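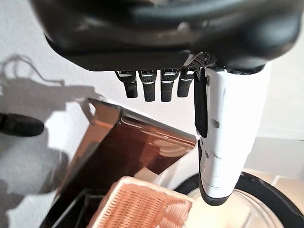

OK so — hand budget first, then arms. Everybody asks about the arm price and the arm is the easy part, one quote, done. Hands are where Sellurdale went over last year. Four fingers plus a thumb, every one with its own joints, little fasteners down the thumb shell, caps on the tips. Each of those is a line on the spares sheet. Say this slowly, people write it down.

Spares. Order 2 full sets of fingertips with the hand, not after. Kedholm waited till June and lost 7 weeks. Danang Setiawan has the sheet, ask him, he'll send it.

Props — don't skip. Baskets, bins, trays. Cheap stuff but it adds up, 3024 at Gitanberg for the first year and no one had a budget code for it. Mix of finishes, woven, shiny, dark. Shiny brown bins gave the Mai team trouble so buy those early, test on them early.

Service contract: 5 years looks good on paper. Read the part on wear items. Usualy excluded!! Pause here, let them groan.

Floor space, power, somewhere to put the crate. (cut if short on time)

Then the one-page template. Leave it up while taking questions. If someone asks lease vs buy — lease the arm, buy the hand, will explain teh math at the break.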